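Ticket 315 -- Ticket sales page down for Harvest Supper
Opened by: Chukwuemeka Jibrin, Cumden Cultural Society
Assigned to: Venkatesh Pillai
Status: Waiting on customer

April 27, 2019

Customer reports that guests can't buy tickets for the September supper and dance at Menon Hall. The page loads, but the Buy button is gray. Door sales list also won't print.

Checked the event settings. The sale end date had been copied from last year's supper, so the system treated the event as over. Changed it and the button works. Placed one test order for an adult ticket and refunded it.

Customer wrote back that 46 people already show as paid and he only has 49 seats left to sell at the early price. Confirmed the 46 are real orders from the members' link, which was never closed. No duplicates.

The printing problem is separate. The office PC at Menon Hall will not start, and the list was set to print from there.
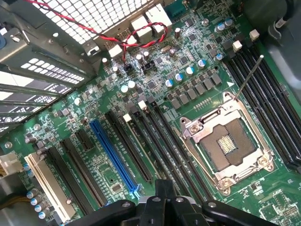 Motherboard with the processor socket open and the lever up.

Told customer we don't cover hardware. He can sign in from any other computer and print the list under Reports > Guests > By Last Name. Sent him the steps. The list is stored with the account -- nothing on the office PC is needed for it.

He also asked if the dance theme, "Trondudora 1959," can go on the tickets. It can, in the second title line. The field was blank, so I filled it in and sent a proof.

Still open: customer to approve the proof and say whether the members' link should be closed. Will check back after he hears from the band.

V. Pillai, Soltidgate Ticketing Support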